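The shop in Umthorpe has no sign over the door yet. Inside there is a counter, a kettle and a wall of clear boxes, and the woman who runs the place would prefer to talk about the boxes.

She has sold acrylic storage for 11 years, first from a market pitch in Cusance and now from here. Most of her customers keep something they want to look at without having to dust it, such as model buses, shells or old cameras.

"People come in asking for a lid," she says. "I ask them what's going on the bottom. They haven't thought about the bottom."

A bare acrylic base shows every scratch, she explains, and small things slide about on it when the box is moved. She puts in a black liner, cut a little short so that it can be lifted out again.

"If you cut it dead to size you'll never get it out. You end up turning the whole box over and banging it. Leave yourself a gap and you can get a fingertip down the side."

She wears gloves for all of it. Fingerprints on the inside walls are the complaint she hears most, and she says they are hard to shift once the box is full.

"One hand holds the rim, the other does the work. I tell everybody that. If you let go of the box it skates off across the table, and then you've got a chipped corner."

Her own range is called Etis, which was the name of her grandmother's boat. The larger boxes come from a small workshop trading as Kubíček, and she collects them herself in the van after two bad experiences with couriers. The last order was number 2894. She remembers it because 10 of the boxes arrived with the protective film still on, and peeling it took her until nine at night.

"It comes off in strips if it's cold," she says. "Warm the room up first. I didn't, I was being mean with the heating."

On cleaning she is strict. She uses lukewarm water, a drop of washing-up liquid and a soft cloth, and she won't have kitchen roll in the building — it leaves fine marks that show up under a lamp. Window spray is banned too.

She keeps 200 liners cut and ready on a shelf behind the counter, nearly all of them black. White was tried one May and sold badly.

"It looked like a fridge drawer," she says. "Black, you put a shell on it and you see the shell."

The sign is due next month. She hasn't decided what it will say.

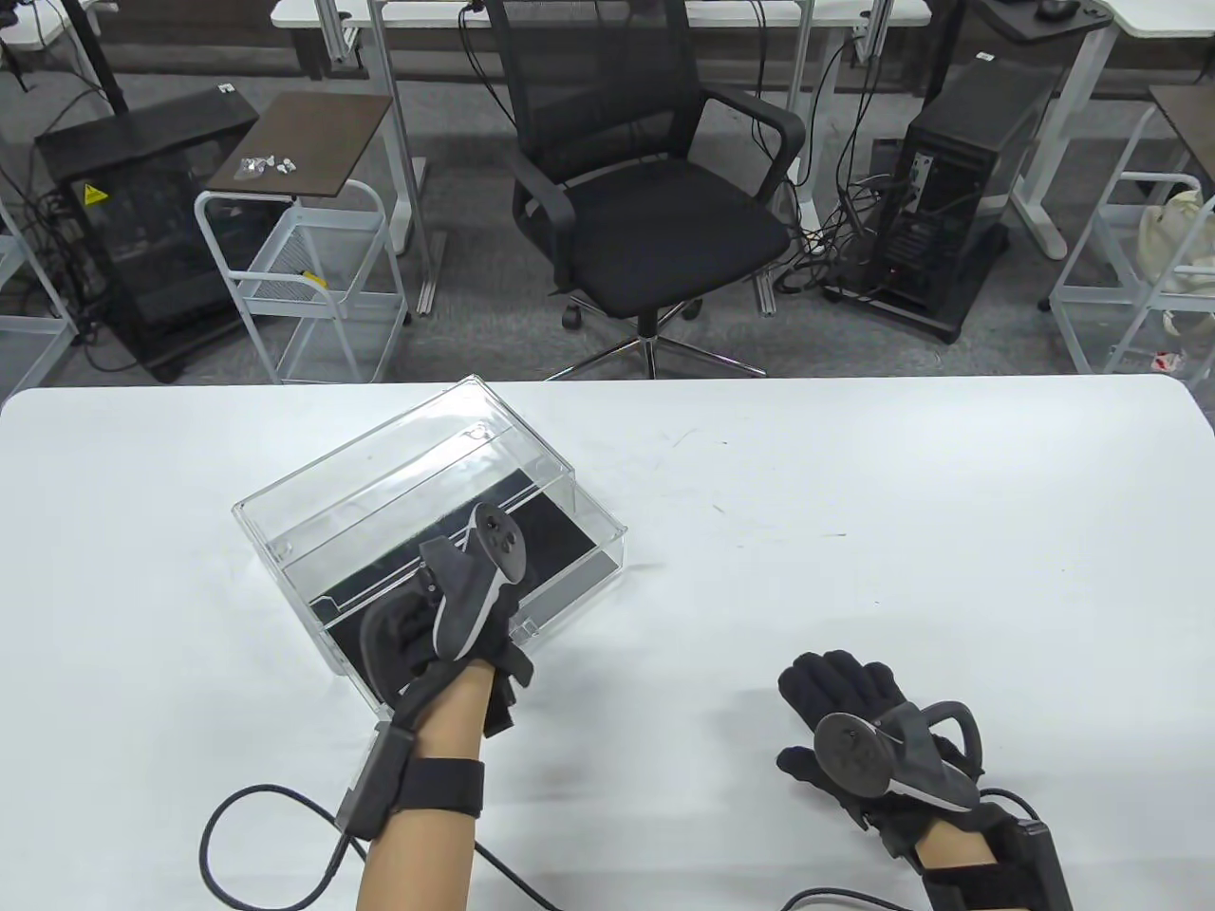 Gloves on: a clear acrylic box with a black panel along the bottom.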